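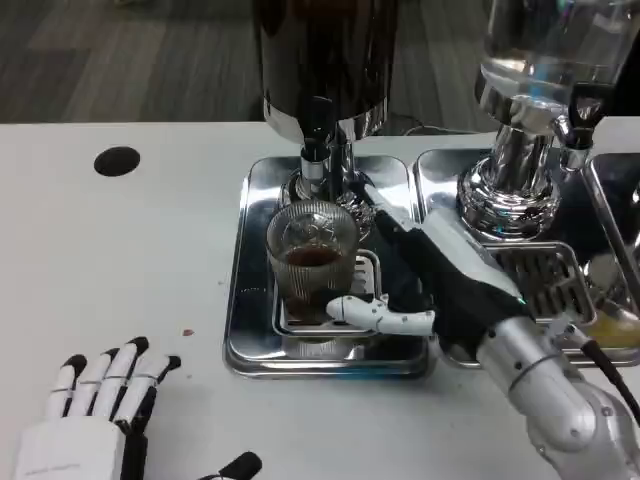 Introduction to Game Systems
Handout 4: Sources, sinks and the idle player

Reading before the seminar: the chapter on resource loops in the course pack, and at least one evening with Drakero, which is free on the lab machines. If you play it at home, switch off purchases first. The department will not refund your hat.

1. Where we got to

Last time we took apart the gathering loop. The player hits a tree, the tree becomes wood, the wood becomes an axe, and the axe hits trees faster. We agreed that this is a bit silly and that most of us had lost a weekend to it. We did not get as far as asking where the wood goes.

This week is about where the wood goes.

2. Terms

Source: anything that puts a resource into the game. Trees, daily gifts, quest rewards, a chest behind a waterfall (there is always a chest behind the waterfall).

Sink: anything that takes a resource out for good. Building costs, repairs, fees, fuel, food that spoils.

Converter: turns one resource into another. A sawmill is a converter. So is a shop, seen from the right angle.

Store: where a resource sits while the player decides. Backpacks, barns, banks.

Please keep sinks and stores apart in your written work. Every year a few essays call the barn a sink. Wood in a barn is still wood. It will come back out at the worst possible moment, usually the morning you release new content.

3. The trouble with a generous source

Take a farming game called Sorrentino, which some of you will remember from the first lecture as the one with the angry geese. At launch, a new field paid 2 coins per harvest and a fence cost 40. A player could see the fence, want the fence, and spend a cheerful session earning it. By the third update a mature farm was paying 80 coins per harvest. The fence still cost 40.

Work through what that does. At the start the fence takes twenty harvests. Later, one harvest buys a pair of them. The fence has stopped being a decision and become litter. Players with mature farms began laying fences in the shape of rude words, which is a form of engagement, though it did not appear in the design document.

The usual first fix is to raise the price. Raise it for everybody and the new player is now looking at a fence they might own by retirement. Raise it only for rich players and somebody will compare notes with a friend and write a very long forum post.

The usual second fix is a new currency. Fences now cost coins and amber, amber is rare, and all is well until amber needs sources too. I have played games with so many currencies that the top of the screen looked like an airport exchange desk.

4. Kinds of sink

Growing costs. Each copy of a building costs more than the last. Easy to tune, easy to explain, and it treats new and old players fairly. Its weakness is that the numbers get ugly, and you end up asking someone for four million planks in exchange for a shed.

Upkeep. The thing you built keeps costing you. Strong on paper and widely hated. Players treat a building as something they own, and a weekly bill for it feels like the landlord has moved in. If you use upkeep, let it stop production and leave the building standing. Coming back from a holiday to a mildly sleepy village is fine. Coming back to ruins is how you lose people.

Wear. Tools break. This works when the replacement is cheap and the breaking gives the player a moment to choose something different. It fails when the axe snaps two swings from the end of the tree, and everyone in this room has a story about that.

Vanity. Statues, paint, hats. The best sink for rich players, as it asks nothing of poor ones. Drakero's most expensive object is a fountain that does nothing whatsoever. Look at how many you pass while playing.

Gambling. Pay in, maybe get something. It empties pockets very well. We are giving it a separate session with Agata Amato, who will cover the law as well as the design, and I would ask you to save your arguments for her. She enjoys them more than I do.

5. Idle income

Many games in this family keep paying while the player is away. The question to ask is what the player finds on return, and how long it takes to deal with it.

Drendach handles this well. The storehouse fills up while you sleep and then stops. Opening the game in the morning gives you one satisfying tap and an obvious thing to spend it on. The cap on the storehouse does two jobs: it limits the source, and it makes a bigger storehouse worth buying, so the cap has turned itself into a sink.

Buvico handles it badly, and I say that with affection. There is no cap. Leave it alone for a month and you come back rich enough to buy everything on the map, which you do, in one sitting, and then there is no more map. Noemi Pace called this "winning by forgetting" in last year's seminar and I have been stealing the phrase ever since.

6. Drawing the diagram

For the exercise you will draw the economy of a small game as boxes and arrows. Some advice, most of it learnt from marking:

Start from the sinks and work backwards. Everyone starts from the trees and runs out of paper.

Label every arrow with a rate, even a guessed one. An arrow without a number is a wish.

If a box has arrows going in and none coming out, circle it in red. Either it is a sink and should say so, or you have found a pile that will grow until the game falls over.

Time is a resource. So is the player's patience, though I have never seen it drawn convincingly. Leonardo Costa once handed in a diagram with "boredom" as a converter, turning hours into uninstalls, and got a good mark for it.

7. Exercise

In pairs, pick one of the four games above and play the opening until you have bought your third building. Write down what each one cost and how long you waited. Then draw the diagram, mark the weakest sink, and propose one change. One. A list of eleven changes is a different game.

Bring the drawing on paper. Fiorella Parisi is running the seminar and will swap the diagrams between pairs, so write clearly enough for strangers to be rude about it.

Anyone without a partner should see Liliana Cattaneo at the end of the lecture.

8. For next time

Trading between players, and why the price of turnips is always somebody's fault. Play Drendach up to the point where the market opens, and note what the first stranger tries to sell you.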